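**Notes from the organ loft**

Apr 3, 2025

The Brekham organ is playing again! Those of you who came to the open rehearsal heard it before I could get this written, so forgive me if the news is stale, but I have been waiting since December to type that sentence and I'm going to enjoy it.

For new readers: the instrument at Brekham Chapel is a small two-manual with 18 stops, built for a music school and moved to the chapel when the school closed. It sits in the west gallery, up a staircase with a turn in it that every organ builder we've ever hired has cursed. The winter work was meant to cover the bellows and the pedal action. Then Tudur Ellis opened the swell box and found that the leather on a whole row of pallets had gone stiff, and the job grew.

Tudur did the releathering at his shop in Flinden and brought the parts back in two trips. He also cleaned the reeds, which hadn't been touched in 21 years according to the pencil note inside the case (organ builders sign and date everything, bless them). I sat in the nave while he voiced the Trumpet, one note at a time, for most of an afternoon, and I have rarely been so happy doing so little. It used to bark. Now it has a proper French snarl in the tenor and goes almost silky at the top, and you can use it in a chorus without flattening everything around it.

The Cornet is the other big change. It was always there on the stop knob, but one rank was so far out of tune that most of us left it alone. Please go and hear it. If you play, ask for the key and bring some Clérambault or de Grigny, and try a slow *récit* with the tremulant on. I did this with the lights off and missed my bus.

**The reopening recital**

Thiện Ông is giving the first full recital, and he has built the program around the music he thinks the organ was made for. The first half is all French: a suite by Clérambault, two of the couplets from Couperin's *Messe pour les paroisses*, and the Daquin noël in G, out of season and none the worse for it. After the break there's Bach, a Buxtehude chaconne, and a new piece by the composer Doãn called *Flitosska*, written for the Cornet and a single pedal flute. I've seen the score. It's five pages long, it has hardly any bar lines, and I can't wait.

Thiện will talk for a few minutes before each half about how the old French composers named the exact stops they wanted. It makes a huge difference to hear the sounds on their own first, so do come early enough to catch that part. The gallery will be open afterward for anybody who wants to look inside the case.

Soup and bread downstairs as usual. If you can bring a pot, please leave your name on the sheet by the door. 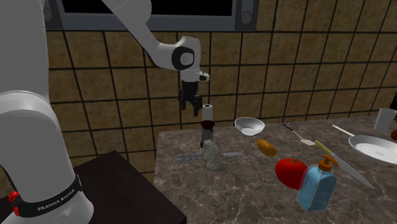 *Robot arm by a kitchen counter (computer rendering)*

A few small things. The hymn tune evenings start up again once the tuning has settled, and we'd love more altos. The practice key now lives in the vestry drawer and has to be signed for. And if you have any recordings of the organ from its music school days, even a scratchy cassette, Tudur would dearly like to hear how the old Trumpet sounded. He'll copy the tape and send it straight back to you.

Wind pressure is holding steady, by the way. I checked this morning.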